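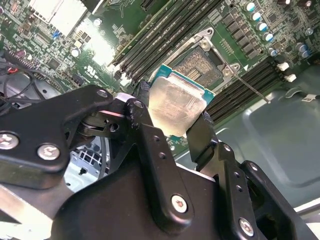

Figure 7.1 A gripper holding a processor over the open socket of a desktop computer board.

Chapter 7
When part of the job moves to a machine

Reading time: 20 minutes

Most people who work alongside a robot did not apply for a job with one. They were hired to do a task by hand, and at some point a share of that task was handed over. This chapter is concerned with what happens to the rest of it. Chapter 6 dealt with how a firm decides whether to buy. We now assume the decision has been made and the arm is bolted down.

The main case is taken from Brilesik, a firm that takes in used office computers, tests them, strips out the parts worth keeping and rebuilds what can be sold again. Its workshop at Jodimcombe employed 68 people when the first arm was brought in. The work had always been done at benches, one person to a machine, with a screwdriver, a tray and a wrist strap. A bench worker opened the case, took out the memory and the processor, looked over the board, and either fitted replacement parts or sent the board for scrap.

Of these steps the processor was the one people complained about. It has to be lowered straight into its socket, because the pins beneath are fine and bend easily. A bent pin can mean a lost board. New starters were kept away from sockets for their first weeks, and experienced staff found that they were called over to do other people's processors as well as their own. When the firm asked its bench staff in April which step they would be gladdest to lose, this one came top.

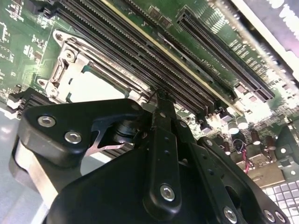 It was also, from an engineer's point of view, a reasonable step to try first. The socket does not move once the case is clamped. The part is flat and has straight edges. The force needed is small and can be measured. Against that, there is very little room. Memory slots run close to the socket, capacitors stand up from the board, and the cables in a used computer are seldom where the manufacturer left them. A person pushes a cable aside with the back of a finger and hardly notices doing so. For a robot, each of these is a separate problem that somebody has to think about beforehand.

7.1 The work that appears

It is common to describe automation as work being taken away. At Jodimcombe the first thing the staff noticed was work being added. Cases had to be laid on their sides on a platform, always the same way round. Loose cables had to be cleared from the area of the socket. Somebody had to check that the retention frame was fully open. None of this had been a task before. It had been part of the general business of having a computer in front of you.

We will call this preparation work. It tends to be left out of the figures on which a purchase is based, and it tends to fall to whoever is standing nearest. In the first weeks at Brilesik it fell to the two most junior people on the shift, who had no say in how the platform was laid out and were reaching across it all day. The layout was changed after one of them reported a sore shoulder.

A second kind of new work is watching. Houshang Moradi had spent eleven years at the bench before he was asked to look after the arm. He described the change in an interview for this book:

"At the bench I knew what my hands were doing. Now I look at a screen with the picture from the wrist and I decide if I like it. It is less tiring for the back and more tiring for the head. The first month I went home and I could not have told you what I had done."

His job title was not changed until the following year. Nor was his pay, which became a point of dispute and is taken up in section 7.4.

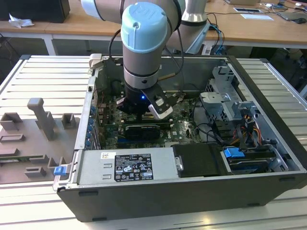 7.2 Skill, and where it goes

There are two common views of what automation does to skill. The first holds that it is drained from the worker and put into the machine, leaving a person who feeds and empties it. The second holds that routine work goes and more interesting work takes its place. Both can be found in the same room.

Consider the people who still worked at benches at Brilesik. They kept the opening of cases, the testing of drives and power supplies, and all the repairs that did not follow a pattern. Several said that they preferred the new mix. But they also handled fewer processors, and after a time some were less sure of themselves when they had to fit one. This mattered on days when the arm was out of use. The firm's answer was to set aside a batch of 20 computers each week to be done fully by hand, shared out among the bench staff in turn. Supervisors disliked the arrangement - it was slower - and it was dropped twice and brought back twice.

Then consider Moradi. His judgement about sockets came from years of fitting processors himself. He could tell from a slight tilt that a part would not seat. It is fair to ask where the next person with that judgement will come from, if new starters no longer do the task he learned on. We will meet the same question in Chapter 9, among the crane drivers at Klinhom.

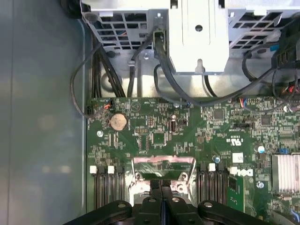 7.3 Counting the result

Brilesik ran a trial of 500 computers before settling the new shift pattern. The arm completed the processor step without help on 271 of them. On the rest a person had to step in, sometimes only to move a cable and sometimes to take over.

How one reads this depends on where one stands. The manager who had argued for the purchase pointed out that a good many sockets had been done with no hand near them. The bench staff pointed out that somebody had to be free to step in for all the others, and could not be fully given to another task meanwhile. The supplier, Ametti, said the results would improve as more types of case were added. Each statement was correct. The disagreement was over who should carry the cost of the waiting, and the trial had not been set up to measure that.

Terms used in this chapter

Preparation work: tasks done by people so that a machine can do its own.
Stepping in: taking over from a machine part of the way through a task.
Held skill: a skill that staff still have but seldom use.

Before reading on

Think of a workplace you know well. Choose one task that is done by hand there and write down everything a person does just before it and just after it. Keep the list, as you will need it for the exercise at the end of section 7.4.

Related chapters
Chapter 6 Deciding to buy
Chapter 8 Shifts, breaks and machine time
Chapter 9 Learning the job from a distance
Appendix B Interview questions used at Jodimcombe

Contact the editors | Copyright and permissions | Back to top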